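Drunham Community Boards > Environment and Aid > Sallen river talks: what should we be asking for?

marshwren_26
Posted 7:14 am

Okay, I read the whole draft over two nights and I'm so glad I did! For anyone new, the Sallen basin talks are in July, and the draft agreement covers flood protection, farm water and (finally!) money for the villages downstream that keep losing their wells to salt. Past drafts treated the river as one problem and the people living next to it as another. This one has a whole chapter on household water, with a yearly check on who has it and who doesn't.

What would you want our delegation to push for? Our letter from the Drunham group goes out at the end of the month and there's still room in it.

tidepool
Posted 8:02 am

Thanks for reading it so I didn't have to, lol. I got as far as the annex on pumping permits. My ask would be a fixed date for the upstream cuts. "As soon as practical" was in the last one too and we all know how that went.

Brannigan Bill Payer
Posted 8:40 am

Going to be the grump. It's 127 pages and the word "shall" hardly shows up in it. Everything is "should" or "will seek to." I like the household water chapter as much as anybody, but a yearly check with no penalty is a yearly press release.

marshwren_26
Posted 9:21 am

Fair, but I think you're underselling the check! The Toltement agreement started out just as soft. Once the numbers were published by district, people had something to wave at their own council meetings, and the pipe money came two years later. I was at some of those meetings and they were loud (in a good way).
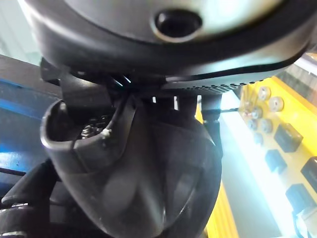 The other thing I love is that the village water boards get to see the numbers before the ministries do. That was a fight last time and we lost it. If our letter does one thing, I'd like it to be keeping that line in.

tidepool
Posted 9:47 am

Didn't know that about the village boards. Page number?

marshwren_26
Posted 9:50 am

Page 393 of the combined file, the one with all the annexes stuck on the end. In the short version it's section 26, second paragraph.

Brannigan Bill Payer
Posted 10:33 am

Toltement had a rich city at the bottom of the river paying for everything. Sallen doesn't. Publish all the numbers you want, somebody still has to buy the pipe. I'd sign a letter that asked for the fund first and the check second.

saltgrass
Posted 11:15 am

Why not both in one sentence? "A fund, released by district according to the yearly check." I can draft it tonight.

marshwren_26
Posted 11:18 am

YES please, that's so much better than what I had! Send it over and I'll paste it in under the village boards part.

Brannigan Bill Payer
Posted 11:52 am

I'd sign that. Still want "shall" in it.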